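Storasstead Sotik Field Mast for Observer Posts

Home > Field Equipment > Masts and Flagstaffs > Sotik

The Sotik is a sectional mast for truce observer posts, border crossing offices and liaison huts. It carries a flag, a marker light, or both, so that a post can be identified from the ground and from low-flying aircraft. Missions that already use the Stelon lamp head can fit it without an adapter.

The mast comes in seven aluminum sections that lock with spring pins. Two people can raise it with the guy lines supplied. The base plate takes ground stakes on soil and anchor bolts on concrete or rock. On sandbagged roofs, order the wide plate, which is a separate item.
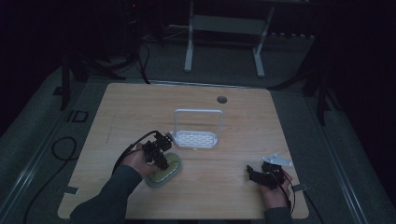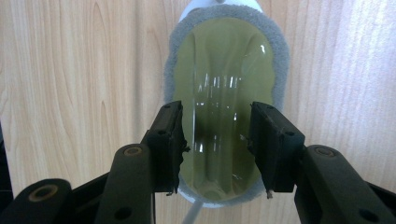 First photo: white dish rack on a light wood tabletop. Second photo: oval piece with gray felt border and green center.

Specifications
Sections: 7
Base plate: 254 mm square
Shipping weight: 50 kg with guy lines and stakes
Finish: white or bare metal
Flag fitting: rope and pulley, two snap hooks
Lamp fitting: Stelon threaded collar

Flags are not included. Organizations supply their own, since sizes and markings are set by the terms of each mission. The halyard will carry a second, smaller flag if the agreement between the parties calls for one.

The lamp runs from a vehicle battery or from post power. Cable is sold by the meter. Do not run it inside the mast, where the pins will cut it.

Shih-chieh Shek redesigned the pin housing after posts reported sections freezing together in November. Masts with the old housing can be upgraded on site. The kit includes seven housings, pins and a drift punch.

Ordering
Minimum order is one mast. Almost 175 are held in stock at the Magaña warehouse, packed for road or air freight. Export papers are prepared for the receiving office named on the order, so please give the full name of the mission and the point of entry.

Spare pins, guy lines and pulleys are listed under Parts.

Page revised April 2000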